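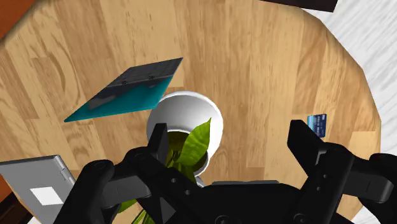
Keeping the maps of Clitham: an interview with the County Archivist

Published by the Clitham Record Office, 8 January 2025

The Clitham Record Office holds the deeds, registers, court papers and maps of 43 parishes. Its earliest item, a grant of meadow land beside the river, is from 1340. For most visitors, however, the collection begins with the large parish maps drawn up in the nineteenth century, which show every field, lane and cottage garden with a number and, in a separate book, the name of the person who held it.

Aníbal Cabrera became County Archivist after a long period in charge of the Office's public services. He spoke to us about the maps, the changes to the reading room that take effect in February, and the work of the Office in the coming year.

Mr Cabrera first used the collection as a student. "I came to look up a single farm," he said. "The archivist on duty brought out the wrong map, and I was too shy to say so. I spent the morning on a parish I had never visited. By lunchtime I knew who kept the mill and which fields flooded, and I had quite forgotten the farm."

He believes that many readers have a similar experience. Family historians come for a name and stay for a place. Owners of old houses want to know when a wall was built, and often leave with a list of previous tenants instead. Solicitors' clerks tend to be quicker. "They want the line of a hedge," he said. "They want it by three o'clock, and they are generally very polite about it."

The Office holds more than 300 large maps. Until recently each was stored rolled, in a cotton cover, on racks in the lower strongroom. Rolling saves space but puts strain on paper that has been backed with cloth, and the outer edge of a roll takes most of the wear. Shiela Dumlao, the Office's senior conservator, began moving the most heavily used maps to flat storage last year.

"A map that has been rolled for a century does not want to lie down," Ms Dumlao said. "We raise the humidity a little at a time and let it relax under light weights. Some are ready within days. The Jerkow map took most of a month, and I would not have hurried it."

The Jerkow map is among the largest in the collection and has long been one of the most requested. It was made for a landowner who disputed nearly every boundary on it, and his objections are written in the margins in brown ink. A later hand has answered several of them. According to Ms Dumlao, an earlier repairer trimmed part of the lower margin to fit a new backing, and at least one objection was lost in the process. She has left the old backing in place.

"It is a poor repair, but it is part of what happened to the map," she said. "If I took it off I would be risking the ink for the sake of tidiness. We have recorded it, we have stabilised the corners, and we have stopped there."

Asked whether he agreed with that decision, Mr Cabrera said that he had argued the other side at first. "I wanted to see whether anything was written on the back. Shiela asked me what I would do with the information if it was there. I did not have a good answer."

From February, readers who wish to see an original map will be asked to order it two working days ahead. At present, maps can be requested on the day. Mr Cabrera acknowledged that the change will not be welcome to everyone, particularly to those who travel some distance. He pointed out that a large flat map needs two members of staff to carry it and that the Office has eight in all, including those who work in the strongrooms and on the enquiry desk.

"On a busy morning we have been taking people away from the desk to move one map," he said. "The telephone rings, and there is a queue for reader's tickets. With notice we can have the map out before the reader arrives. I think most people will find that they wait less once they are in the building."

Registers, wills and bound volumes may still be ordered on the day. Digital copies of the maps for the northern parishes may be consulted at any reading room terminal without an order. Copies for the southern parishes, including Jekulard, are being prepared and will be added as each one is checked.

The checking is done by Mylene Rivera, who joined the Office from the county library service. She compares each digital copy with the original and with the book of names that belongs to it. The books are not always reliable. In Jekulard the clerk gave the same number to two separate fields and appears to have noticed only when he reached the end, where he added a short note in pencil. "It says 'see above', and there is nothing above," Ms Rivera said. "I have entered both fields and marked them as doubtful. A reader from the village may well be able to tell us which is which."

Corrections from readers are accepted, and Mr Cabrera is keen that they should be. A form is kept at the enquiry desk. He asks that people give the source of their information where they can, even if the source is a relative's memory. "We will write down that it is a memory," he said. "That is perfectly respectable evidence, provided it is labelled."

The Office has also received a new deposit, the Chávez papers, given by the family of a surveyor who worked in the county for most of his career. They consist chiefly of field notebooks, with letters and a number of working drawings. Listing has begun under Joaquim Barreto, and the notebooks will be closed to readers until it is complete. Mr Barreto reports that the surveyor recorded the weather at the head of every page and, in wet seasons, his opinion of it.

Mr Cabrera would not be drawn on when the notebooks might be available. He did say that the family had asked for no restrictions beyond the usual ones, and that the letters, which are in good order, may be released first.

We asked him, finally, whether he had ever returned to the farm he came to look up as a student. He had, some years afterwards. The house had been renamed and the yard divided, but the pond was where the map had placed it.

Readers wishing to order a map for February may do so now at the enquiry desk or by letter. Orders should state the parish, the reader's ticket number and the preferred day of the visit.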